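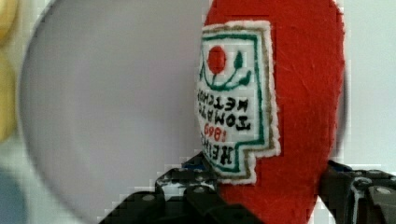 Does ketchup really need to go in the fridge?
Kitchen & Larder > General chat

butier_bob
Started 6/5/26

My sister-in-law keeps her ketchup in the cupboard and says it is fine because cafes leave it on the tables all day. I have always kept mine in the fridge door. She says I am wasting space and ruining my chips with cold sauce. Who is right? I don't want links to some lifestyle page that was written to sell me a fridge.

Solveig S
Cupboard. Vinegar, sugar and salt, what do you think is going to grow in it? My mother never put sauce in the fridge in her life and we all survived.

N_Ulloa
"We all survived" is not evidence, Solveig. The ones who didn't aren't posting on here.

That said, I agree with you about the acid. It won't make you ill in a hurry. What it does do is go brown and lose its taste. The label on mine says to refrigerate after opening and eat within so many weeks, and I suspect the second part is there to make me buy another bottle.

Solveig S
So you agree with me but wanted to be rude first. Noted.

fabbri_o
Cafes get through a bottle in a day or two. That is the bit people leave out when they bring up cafes. I did 10 years in a canteen and the table bottles never had time to go off. A bottle at home can sit there from October until the next barbecue. Different thing altogether.

Also, half the places I know top up the old bottle from a big tub without washing it. I wouldn't hold them up as a model of anything.

butier_bob
Right, so fridge if you're slow and cupboard if you're quick? We are slow. It's only me and the boy, and he has gone off it.
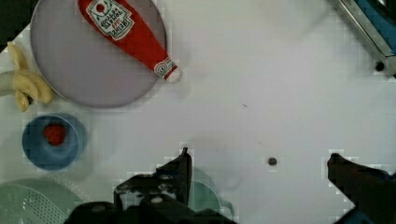 He used to have it on everything, fish fingers, toast, once on rice pudding. Now it's brown sauce or nothing, so a big bottle lasts us ages and I can't see the cupboard working.

skesari23
Buy a smaller bottle then. The big ones are only cheaper if you finish them. I worked it out at our shop and the large one was 23p less per 100g, but I was throwing a third of it away, so where is the saving?

Elsa Sjöberg
Not sure I believe a third. It's ketchup, it hardly goes off. What were you doing with it?

skesari23
Keeping it in the cupboard, as it happens. It went dark round the top and tasted like old coins. You can have the next one if you like.

Elsa Sjöberg
That's the crust in the cap. Wipe it off and the rest is fine. People see a dark ring and bin the lot.

N_Ulloa
Wiping the cap is fair advice, but a dark ring and a metallic taste all the way down are two different problems. If the cap pops or hisses when you open it, or the sauce looks fizzy, bin it. I wouldn't trust anyone on a forum who says otherwise, me included.

Solveig S
Mine has never hissed. Cupboard.

fabbri_o
Is your kitchen cold, Solveig? I bet it is. Mine faces south and has the boiler in it, and I wouldn't keep a candle in there in summer.

Solveig S
It is quite cold, yes. I don't see what that proves.

butier_bob
It might prove quite a lot - hers is over a bakery. I'm going to stick with the fridge and take it out when the chips go in. She can do as she likes. Does anyone want to start on mustard, or shall I leave it?

Elsa Sjöberg
Leave it. There was a thread on mustard and it got to 432 replies before they locked it.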